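Gukari all-season duvet, double: review after one summer and one winter
Reviewed by Syafiqah Pangaribuan
2021-07-25

The Gukari is a two-part duvet. A light layer and a heavier layer fasten together with poppers at the corners and along the sides, and either can be used alone. I paid £123 for the double. The single was listed at £69 on the same page.

Filling is a hollow polyester fibre. The casing is cotton, closely woven, with a slight rustle when new that went after the third wash. Stitching is in squares on both layers. I checked the seams at each wash and found one loose thread on the heavier layer, near a corner popper, which I trimmed. It has not run.

Warmth is as stated on the label for the light layer. The heavier layer is warmer than I expected from its thickness and I used the pair together only during the coldest weeks. Anyone with a well-heated bedroom could leave the light layer in the cupboard all winter.

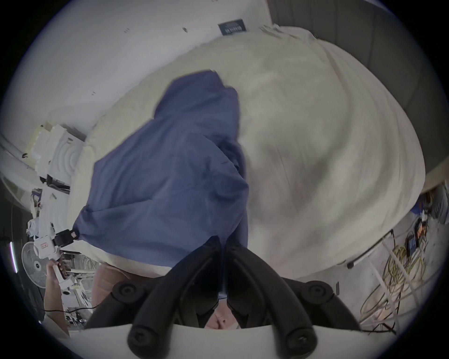

Cream-white duvet spread over the bed.

Washing is the weak point. The label allows 40 degrees. The heavier layer fits a 9 kg drum but leaves little room, and it came out with the filling pushed towards one end. Two cycles in a tumble dryer on low, with a shake between them, put it right. Line drying took a day and a half in July. The light layer gives no trouble.

The poppers are plastic and hold well along the sides. Those at the corners come apart if the cover is pulled on roughly. Yiran Cui, who tested the Wesance equivalent for this site, found the same fault there, so it may be common to the design. Ties would be better.

The storage bag supplied is too small for both layers. The zip on mine failed at the second attempt.

Compared with the Workska duvet I had before, the Gukari is lighter for the same warmth and keeps its loft longer. It costs more. The Workska was a single piece and easier to get into a cover.

Score: 61 out of 100. Marks lost for the bag, the corner poppers and drying time.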